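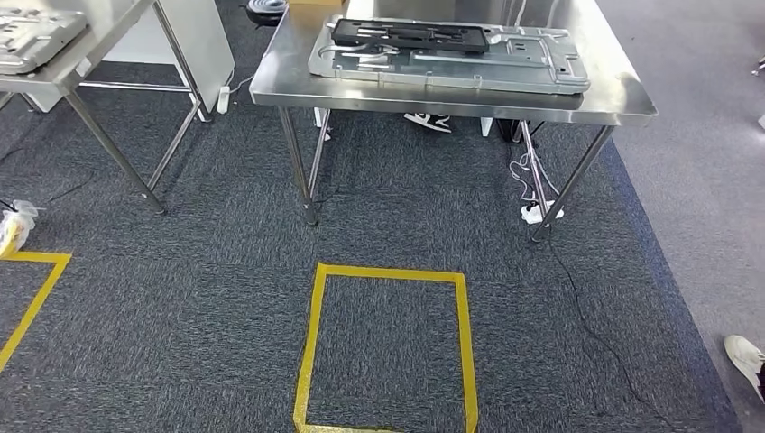

A metal plate and a black plastic part on a steel table.

The Parts Drawer

By Natália Mendes
Wed 3 February

My dishwasher died in the usual way, which is to say politely. It finished its cycle, blinked twice and never spoke again. I called Prisier, whose name is on the front of it, and a pleasant man told me the latch was discontinued. He then offered me 40 dollars off a new machine. The latch is a piece of plastic the size of a pack of gum. The dishwasher is six years old and weighs more than I do.

I have been thinking about that latch more than is healthy.

My grandmother had a parts drawer. Everyone's grandmother in Femimville had one, as far as I could tell. Hers was under the bread box, and it held washers, fuses, a mixer beater from a mixer that had left the family, and the screws from everything she had ever taken apart and put back together with screws to spare. When something broke she opened the drawer and swore at it in Portuguese, and supper was late, and the thing worked again. She would have had views on the latch.

We like to say they don't make things the way they used to, and I'm not sure I believe it. Her toaster was a fire with a handle. My car has gone 53,000 miles and asked for nothing but oil and a little respect. Things are made well enough. What has gone missing is the second half of the deal, where the maker admits that the object will someday break and keeps a bin of the likely suspects in a warehouse.

The companies have their reasons. Shelves cost money, and a part that sells twice a year is a bad tenant. I have a storage unit out on Hemmin Road full of my ex-husband's ski equipment, so I understand the economics of keeping things for people who may never come back for them. Still – I pay the rent.

Jirayu Nilsuwan fixed appliances in this town until last April, when he closed the shop and took up bass fishing, at which he is terrible. I brought him the latch in a sandwich bag. He turned it over, looked at me with great sorrow and said he used to throw out coffee cans of these. Then he went into his garage for roughly 55 minutes, which I spent with his dog, and came out with one from a Rello, a brand I had never heard of and he said I was lucky not to have owned. He filed down one corner. It clicks when it closes now, louder than it should.

I asked what I owed him and he said to stop buying white ones.

So my proposal is modest. If you sell me a machine with your name on it, sell me the latch too, for as long as a reasonable person would expect to be washing dishes in it. Charge me too much. Make me wait three weeks and fill out a form. I will complain the whole time, and I will pay. And if you can't be bothered, publish the drawing and let somebody with a garage make it.

In the meantime I have cleared out the space under my own bread box. So far it holds the broken latch, two fuses and a beater.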